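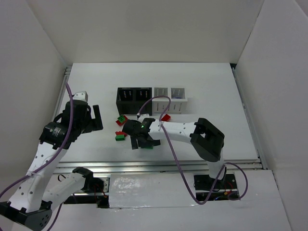

*Red and green blocks in front of the black and white bins on the sorting table.*

The block sorting table is back, and I couldn't be happier about it! Anyone who came by the Vaughan Street hall last December will remember the old one, a wobbly thing with a bump in the middle that sent half the pieces onto the floor. The new one opened on Friday, 27th September, and I went along to have a look (and, fine, to have a go).

It's a plain white top with two open bins sitting side by side, one black and one white, both split into two compartments. The blocks go in front of them in a loose pile or two, and then you sort. Red in one, green in the other, or whatever rule the group picks that day. Larysa Onyshchenko, who set up the first round, likes to change the rule halfway through — I lost badly after that.

The hall spent 3000 dollars on the whole corner, paid for out of the summer fair money. By closing time 71 people had signed the sheet, and 23 of them had put their names down for the regular sessions. Cletus Park had the fastest round of the afternoon and has been telling everyone in line at the Bristari bakery about it.

Rounds last 20 minutes and you don't need to book. Kids under eight should bring a grown-up, and please put the blocks back on the table when you're done, stacked or not, so the next group can get going. Nazar Hordiienko has the sign-up sheet at the front desk if you want a regular spot, and he's still looking for a second person to run the evening group.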